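# Notes pour l'exposé – réemploi et consigne à Laltcombe

Durée : 20 minutes. Parler lentement, boire de l'eau après la deuxième partie.

## 1. Ouverture

- Remercier la salle. Dire tout de suite que je parle de la ville de Laltcombe seulement.
- 1 760 foyers inscrits à la consigne, dont 332 dans le quartier de Bretley.
- Poser la question : qui garde chez soi des flacons vides ? Attendre les mains levées.

## 2. Les flacons

Le verre et le plastique se lavent assez bien. La difficulté vient des petites pièces, que l'on jette avec le reste. Tenduseo les reprend depuis janvier – à préciser, car le public confond souvent avec Haruna, qui reprend uniquement les bocaux.

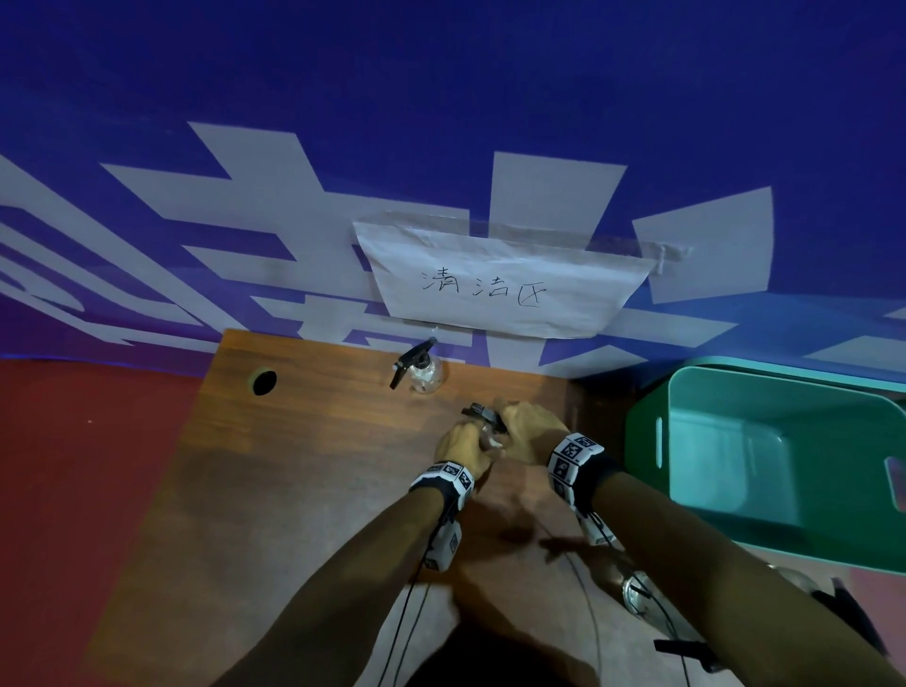 *Tête de pulvérisateur noire, tenue à deux mains.*

- Donner le chiffre : 552 têtes rapportées en un trimestre.
- Ne pas entrer dans le détail des joints (garder pour les questions).

## 3. Les boîtes

Expliquer le montant de la consigne, puis le délai de retour. Le délai est trop court, à mon avis, et je le dirai. 305 boîtes ne sont pas encore revenues à Bretley.
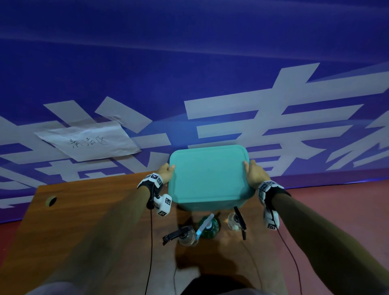 *Boîte de rangement turquoise avec son couvercle.*

- Couvercle et boîte portent le même numéro dans notre registre.
- Si le temps manque, sauter la comparaison des tarifs.

## 4. Questions

Répéter chaque question au micro avant de répondre. Les feuilles d'inscription sont à la sortie, côté gauche.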